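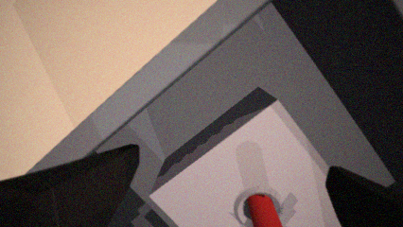 November, a bit after 9 at night

My thumbs are sore and I'm writing this with a bag of frozen corn on one hand, so excuse the handwriting, future me. All day in the simulator again! I dreamed about it last night too, the gray and the beige and that one red thing glowing in the middle of it all, and then I got up, ate toast standing at the counter and went in and looked at it for another whole day.

We're still on the red cylinder task for Kulberg. I drive the arm from my desk with the hand controller, the software records every move I make, and later the learning people feed it all to the model so it can have a go by itself. The goal for this batch is 640 good demos. I was so sure it would be easy money. It is a cylinder and two fingers, how hard can it be? Well, try doing it with only the wrist view, where everything sits at a slant and your brain keeps wanting to tip your head over to match (my neck is paying for that, too).

The thing that gets me is coming in crooked. The red piece leans one way on my screen, I line up with the wall by habit, and then one finger is much nearer to it than the other and I have to shuffle sideways before I close. And every shuffle goes in the recording. The guide from Listcombe says to keep going if you wobble, a small correction is good for the model to see, but a long dither gets the whole demo tossed. Where does a correction turn into a dither? I asked in the chat and got a thumbs up. Thanks, very helpful.

Still, something clicked after lunch. I quit staring at the red and started watching the gap on each side of it, and slowed way down for the last little stretch, and I got through 100 before the afternoon break with only 2 thrown out. Two! Yesterday I was losing that many before my coffee was cool enough to drink. I did a little dance in my chair and bumped the controller and that was the end of the next one, so okay, three.

They played us the first test run from the Deligiannis batch at the end of the day, the one I worked on back in the summer. It was so strange to watch. The arm came down, stopped, gave a tiny nudge to the left and then closed, and that nudge is mine! I do that! I never noticed until I saw a robot doing it back at me. I felt proud and also kind of embarrassed, like hearing my own voice on a machine.

Mom asked on the phone what I did today and I said I taught a robot manners. She thinks I'm at Dillwood fixing vacuum cleaners and I've given up on correcting her.

Tomorrow they want the start position moved around more, so I guess I lose my nice rhythm. Five more days of this batch. Must bring the seat cushion, and ask if I can turn the controller sensitivity down a notch. Corn is thawing, going to bed.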